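Denim folding, part 2. Jeans go flat on the bed first, waistband toward the wall, then one leg back over the other. Everything after that depends on the seat seam lying straight.
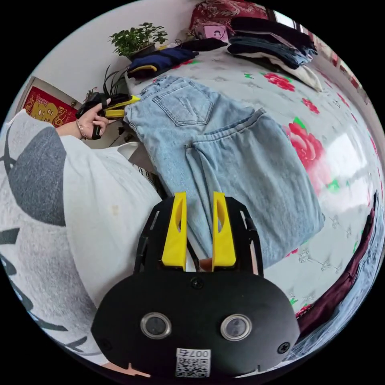
Yara Khasawneh replied that she folds in thirds from the hem and gets a packet that stands up in a drawer. Does the leg-over-leg step matter?

It does for thirds. If the inseams don't stack, the packet leans.

Crotch point: the seat sticks out past the leg line as a small triangle. Tuck it in before the first cross fold. Skip this and the edge is never square.

Hem to just short of the waistband, leaving a gap of nearly 2 inches. Then thirds. Heavy denim wants the gap, stretch denim can do with less.

My drawer is 11 inches deep front to back on the inside. Faded pairs go at the front, dark ones behind. Sweaters stay on the shelf.

Part 3 is fitted sheets. August, probably.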